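# Living with a marble counter (and still cooking on it)

I put off getting stone counters for years, and then the house in Mivcombe came with them already in. So I had to learn fast! What follows is everything I do now, in no special order, plus a couple of things I wish I'd stopped doing sooner.

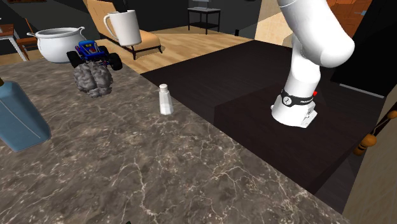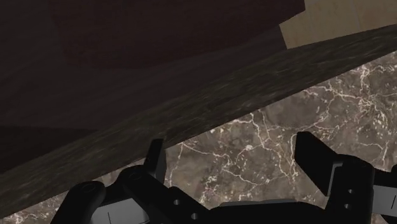
**Can I wipe marble down with vinegar and water, like the rest of the kitchen?**

Please don't. Vinegar is an acid and marble reacts to acid, so you end up with dull spots that no amount of wiping will bring back. Use a few drops of plain dish soap in warm water with a soft cloth, then go over it with a second damp cloth and dry it. The drying matters more than you'd think, especially if your water is hard (ours leaves rings on everything).

## Etches and stains are two different problems

It took me far too long to get this. A stain is something that soaked in, like oil or coffee, and it looks darker than the stone. An etch is where acid has nibbled at the polish, and it looks paler or duller. Lemon juice, wine, tomato sauce, even a splash of soda can do it.

For an oil stain I make a paste of baking soda and water, thick like peanut butter, and spread it a little past the edges of the mark. Cover it with plastic wrap, tape down the sides, leave it overnight — 8 hours at the very least — then peel off the wrap and let the paste dry out completely before you lift it with a plastic scraper. My worst one, olive oil next to the stove, took two rounds.

Etches are harder. On a honed counter you can sometimes blend a small one with marble polishing powder and a damp cloth. On a shiny counter I'd try it in a back corner first, and if it's a big patch I'd call somebody.

## Sealing

Drip a spoonful of water on the counter and go make your coffee. If the stone has turned dark underneath when you come back, it's ready for a new coat. I do mine every September, when the windows can still be open all day. Wipe it on thin, wait as long as the label says, and buff off every bit that's left on top. I let it get tacky once and spent a whole evening rubbing! Sealer slows stains down but it won't stop etching, so keep using your cutting board.

## Little habits

- Oil and vinegar bottles live on a tray. Mine is an old enamel one from the flea market in Stokgate, chipped on one side, and I love it.
- Citrus gets cut on a board with a groove around it.
- Hot pans go on a trivet. Two trivets if you're a messy cook like me.
- Salt is gritty, so brush up spills with a dry cloth before you wipe.
- Skip the scouring powder and the green scrubby side of the sponge.
- Roll pastry straight on the stone. It stays nice and cool, and flour comes right off with a bench scraper (hold it low and flat).

I still have one pale ring by the sink from a glass of lemonade. I've tried the powder on it twice and it's fainter than it was, so I'll have another go when the new tub comes.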